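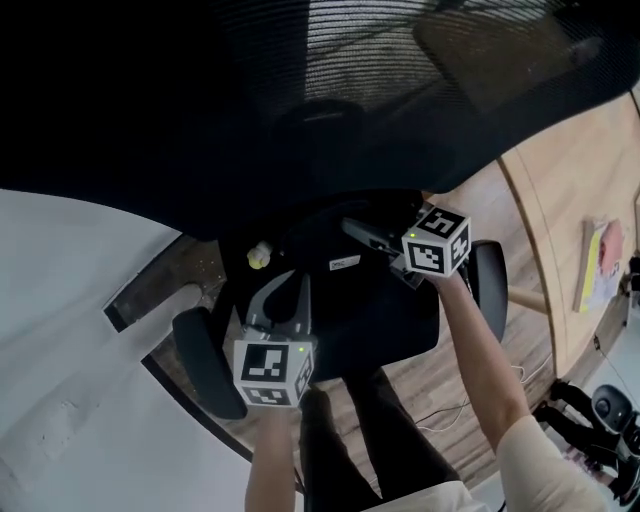
Rajitha Samarakoon wrote in to ask how anyone is meant to count a bar when nothing is written in it, and whether a drone piece can be rehearsed at all without a conductor. It can, and the steps are much the same for any score built on long held notes.

How to rehearse a piece made of long tones

The piece used here is Flurkisau, for five players. It lasts 29 minutes and has 76 cues, most of them for one player at a time. The same method works for shorter pieces.

1. Mark the cues first

Go through the score with a pencil and circle every place where a player enters, stops or changes pitch. Write the player's initial beside it. Leave out dynamics for now. In your own part, copy in the cue that comes just before each of yours.

2. Agree a clock

Put one stopwatch where all five players can see it. Phones are fine, but switch off the screen lock. Start it together on a nod from the lowest instrument.

3. Tune to the lowest note

Have the cello or bass hold the bottom note for two minutes. The others join one by one, from low to high, and each waits until the beating stops before the next comes in. If the score asks for pure fifths, don't check them against a keyboard — it will pull you narrow.

4. Stagger the breaths

Wind players should write in their breaths and compare them. No two should fall together. String players do the same with bow changes, and it helps to change a little before you need to.

5. Rehearse the joins

Play from ten seconds before each cue to ten seconds after it, then stop. Most faults are at these points. Our group, Uvside, spent a whole Tuesday on the first 20 and the rest went faster.
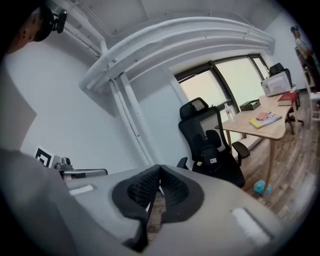 Only then play it from start to finish. Don't talk afterwards for a minute or so, then let each player name one place they want to hear again. Go back to those places and leave the others alone.

If someone gets lost, they should hold their last pitch quietly until the next cue they recognise. Dropping out is much easier to hear.

Related
Reading graphic scores
Gazi for two pianos: notes on the pedalling
Choosing a mute for quiet playing

Home | Guides | Scores | Concerts | Contact

© Zurport New Music Workshop. Back to top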